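Notebook, finishing bench — 16/01/2019
Walnut stain trials, batch 18, continued

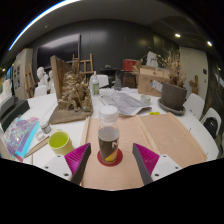 Second coat went on the maple offcuts this morning. The first coat had dried flat but blotchy near the end grain, same as batch 17. I sanded half the set to 400 before coating and left the other half at the factory surface. The sanded pieces took less color and took it more evenly. End grain is still too dark on both.

Laurențiu Zamfir thinks the blotching comes from the sealer, and that we should drop the Zokmont and go back to shellac cut thin. I am not convinced. The Zokmont pieces from March had no blotching, but that lot of maple came from Plarkach and was a good deal harder. Can't separate the two causes with what we have. Need one board, cut in half, one sealer on each half.

Dry time between coats: 23 hours, lid of the drying cabinet propped open. Cabinet fan is noisy again. Bearing, probably. Kelmendi has the part listed under the old number, so order by the old number.

Rub test with a dry white cloth: slight transfer on the unsanded pieces, none on the sanded ones. Rub test with a damp cloth not done. Do it before topcoat, or the whole row is wasted like last time.

Abrasives: 400 is low, two sheets left. Plenty of 600, but it burnishes the maple and then the stain won't bite. Keep the 600 for between topcoats only. Someone has been putting used sheets back in the sleeve — please mark them on the back.

Open points:
Split-board test, Zokmont against shellac, same stain, same cloth.
Ask Drenerier if their gel version is compatible with the water-based topcoat. Their data sheet doesn't say.
End grain: try a glue size wash on three pieces, sand back, then stain.

Sample 11 has a drip on the back edge. Leave it out of the color readings.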